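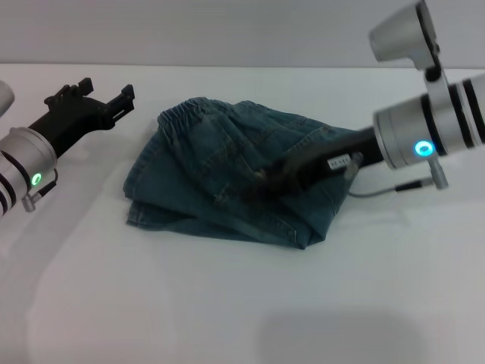 Two arms and one denim garment on the test table at Workska.

Gemma Guerra has spent most of March comparing grippers on clothes. Her team at Workska tried two sets of two-finger jaws, one from Skokeo and one from Kaewsai, with 60 grasps each.

"Shirts told us very little," she says. "Denim is stiff, and it gets thick where the seams cross."

The Kaewsai jaws dropped the cloth 14 times, the Skokeo set 31. Guerra puts most of that down to tip shape – the Skokeo tips are wider and slide off a fold.

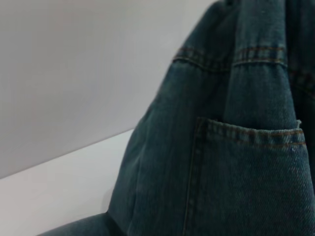

"A pocket edge is a good place to aim for," she says. "The wrist camera picks up the stitching well, so we can find it again after the cloth has moved."

Her colleague Kalliopi Vidmar is less sure about the camera. "It's fine up close. Further back I'd still want a second view."

They plan to repeat the runs with the Wuno controller at 30 per cent lower grip force.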